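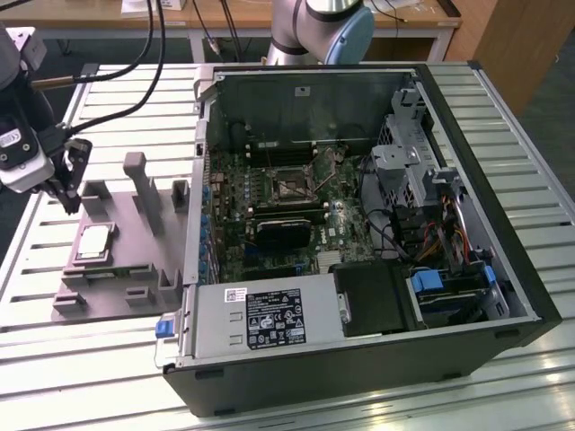

Item 2: the Dell tower, side cover off, CPU socket empty.

Jarkwood Repair Club - minutes, Apr 8, 2019

1. February minutes approved after a short dispute over the spelling of "capacitor."

2. Dell tower. No processor, no cooler. The club owns 132 coolers, by the shelf list, and none has been shown to fit. Agreed to ask Bresteck for a quote. Until then the socket is to be kept clear of fingers, screws and crackers.

3. Power supply. Motion to open it "just to look" defeated. The warning triangles on the label were cited by both sides.

4. Money. Balance stands at $206. The slatted table stays - small screws go through the slots, and a tray underneath was proposed again. Deferred again.

5. Next meeting in the Hayashi room, if we can find the key.

Comments (3)

fodder22: Fodovel sells pulled coolers cheap. Bring the old bracket.

tinshed: I voted for the tray in February too.

mo_k: Are the blue tabs meant to pull or push? Asking after pushing.

Recent items
- Shelf list, revised
- Bresteck price sheet
- Tray proposal, third draft
- Lost: one key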